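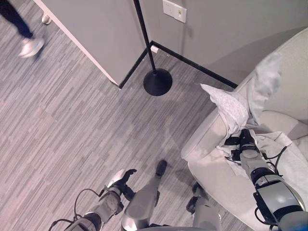
Slide 1: Right gripper on the cloth, left hand waiting over the carpet

OK, so, hi everyone. I start with the armchair because it's the test that people ask me about the most. Pillow, crumpled cloth, soft seat, soft armrest. Everything gives when you push on it, and that is murder on a gripper that expects a nice hard edge!

(Pause, let them look.)

Quick setup. We compared two grippers, the Vondar and the Grellgate, on the same arm with the same Noreneo controller. Same grip force limit, same approach speed. I logged 3487 grasps altogether and, yes, I went through the failures myself.

Say this part slowly - the force limit was the same, the finger shape was not. Somebody always asks in the Q&A, so get it in early.

What I thought going in: the Vondar would win on cloth. It has the grippier pads. And on flat cloth it did fine. Once the fabric was bunched up it started taking hold of two layers, sometimes the pillow cover along with the cloth, and then the whole pile came up together. The Grellgate missed more often on the first try but it was cleaner when it got hold.

Slide 2: What the wrist camera sees

I love the wrist view and I also complain about it constantly. You get the gripper housing huge and dark across the top, then white fabric with hardly any contrast in the folds. Point at the creases, they're faint on a projector. If the room is bright, ask for the lights down.

My depth numbers near the fingertip were bad until I moved the exposure down. After that I had 21 bad readings in the August run, all of them on white fabric. Skip the histogram unless we're ahead of time.
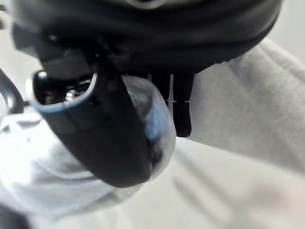 Slide 3: Head camera or wrist camera?

Both, sorry. Head camera to pick the spot, wrist camera for the last bit. I tried wrist only for 30 grasps and gave up - it loses the edge of the cloth as soon as the fingers get close. Then go to the Gajewski mount question and take hands.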